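Recording the cup rack: an interview with the demonstration lead at Tomisent

Tomisent collects demonstrations for robot arms. A person drives the arm, the arm's state and its camera streams are logged, and the log goes to a training team. The company has run the cup rack task, internally called Burix, since July. We spoke with the engineer who leads the recording side. At the company's request the engineer is quoted by role only.

The task is short. Plastic cups start upright near a drying rack, and the operator hangs them upside down on it one at a time. An episode ends when the last cup is placed or when the operator presses the abort pedal.

"People look at a cup rack and think it's a beginner task," the lead says. "For a pick and place it has an annoying amount of rotation. The cup has to turn over between the table and the peg, and you have to decide where in the path the turn happens. If you turn too early you drag the rim into whatever is next to it. Too late and you're doing it over the rack with no clearance."

The written operator guide asks for the turn to start as soon as the cup is off the table and clear of the other cups. Operators tend to shorten it. The lead accepts some variation there and rejects other kinds.

"Height I don't care about much. Order I do care about. In this version the operator picks the order before the episode starts and sticks to it. If they change their mind in the middle, the arm sits still for a second and a half while a human thinks, and the model learns that sitting still next to a cup is a reasonable thing to do." 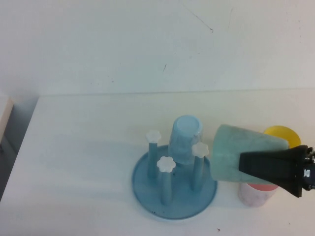

How many demonstrations does a task like this need?

"We plan for 2000 accepted episodes on a task this size. The first 33 are a pilot set. The training team looks at those before anything else gets recorded, mostly to find out whether the camera views are usable and whether the gripper opening is being logged on the right clock. On Burix it wasn't. The gripper channel was late by a few samples, so the fingers appeared to close after the cup had already left the table. We threw the pilot out and recorded it again."

Tomisent uses two methods of demonstration. In the first, which the staff call hand guiding, the arm is put into a gravity-compensated mode and the operator moves it directly by the wrist. In the second, the operator holds a smaller leader arm and the working arm follows it. The leader arms and their driver software are a product line called Moschos.

"Hand guiding is good for finding out what a task is," the lead says. "You feel the contact. You feel the cup seat on the peg. I make new operators do it for a full shift before they touch a leader. But the operator's hands are in the camera views, and the joint torques are polluted by somebody pushing on the links. For training data that's a bad trade, so nearly everything we ship is from the leader arm."

The leader arm has its own costs. There is no force feedback in the version used on Burix, which means the operator judges contact by eye. The lead describes the resulting error as consistent enough to be measured.

"They press too hard. Every one of them, for the first few days. The follower reaches the table, the leader keeps going down, and the commanded position ends up well below the surface. The arm doesn't move any further but the controller is pushing. If you train on commanded positions you are teaching it to lean on the table. If you train on measured positions you lose the information about grip. We log both and let the training people fight about it."

Tomisent's fix was procedural. A low tone plays in the operator's headset when the gap between commanded and measured position goes over a threshold. The tone is written to the log as an event, so that episodes with long stretches of it can be filtered later.
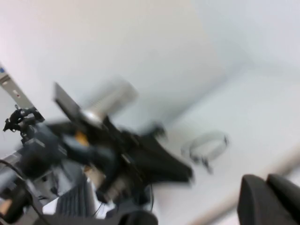 "The other thing that changed the data was speed," the lead goes on. "We had a rule early on that said move slowly. It sounds safe. What you get is a lot of near-identical samples with tiny actions in them, and the policy comes out timid. It creeps toward the cup and stalls. Now the rule is to move at the speed you'd use if you were mildly bored. Fast in free space, slow for the last couple of inches. The wrist camera images smear during the fast part, and for this task that's acceptable. Nothing is being decided there. I want sharp images at the grasp and at the peg."

Exposure time on the wrist cameras is fixed for the same reason. Automatic exposure was tried and dropped. The wrist view swings from the table to the ceiling as the hand turns over, and the automatic setting kept hunting after each swing, with the grasp often falling inside the hunt.

Cable routing gets its own page in the operator guide. The lead considers it underrated as a source of bad episodes.

"A cable that's a little short acts like a spring on the last joint. The operator on a leader arm can't feel it. They see the wrist come up shy of the angle they asked for and they compensate, without noticing that they're compensating. Then somebody reroutes the cable with more slack, and the compensation is wrong, and half your dataset disagrees with the other half. Any time a cable is moved, we start a new batch number. It's dull bookkeeping and I will not give it up."

Calibration is checked at the start of each batch. The operator drives the follower to a set of reference poses and the software compares the joint readings with stored values. A failed check locks recording until a technician clears it. Drift between leader and follower is checked separately, by holding both in a jig.

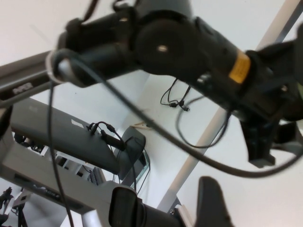 What disqualifies an episode after it has been recorded?

"Dropped frames on any camera, first of all, and that's automatic. A gap of more than three frames rejects the whole episode. Then collisions with the rack. A touch is fine, a shove is out, and the test is whether the base moved. The last group is judgment. The reviewer watches at double speed and marks hesitations, wrong order, or a regrasp that wasn't labeled as a regrasp."

Regrasps are not errors in themselves. Tomisent records a separate recovery set for each task, in which the operator starts from a bad state on purpose - a cup on its side, a cup seated crooked on its peg, a grip too close to the rim - and fixes it. In the main set an unplanned recovery is kept if it is clean, and it carries a tag.

"Without recoveries the policy is fine until its first mistake. Then it's somewhere no operator ever was. We used to stop operators when they fumbled. I'd now say that was the most expensive instruction we ever gave, and it was in the guide in bold."

Review and storage go through Rakutel, the company's in-house episode browser. It shows the camera streams side by side above a plot of joint positions, gripper opening and the tone events. Each episode on Burix is trimmed to a limit of 96 seconds. Longer episodes are not cut to fit. They are sent back to the operator with the time marked, and usually the cause is a missed first grasp followed by a long approach.

Operators rotate between stations. The lead wants no single person's style to dominate a batch, and the browser reports the share per operator. Left-handed and right-handed operators are tracked as well, as their approach angles to the same cup differ.

The current plan extends Burix to 3000 episodes, with the additional ones given over to new starting layouts. The rack will be shifted and turned between episodes according to a printed card, and the cups will start closer together. The lead expects the rejection rate to go up.

"Tight spacing is hard with a gripper this wide. You open the fingers for one cup and you've bumped its neighbor. By hand guiding you'd feel that and back off. On the leader you find out when the neighbor moves. I've asked for the new Moschos handle with the vibration motor in it, and I've been told it's on a truck."

Interview conducted February 2026. Quotations have been shortened.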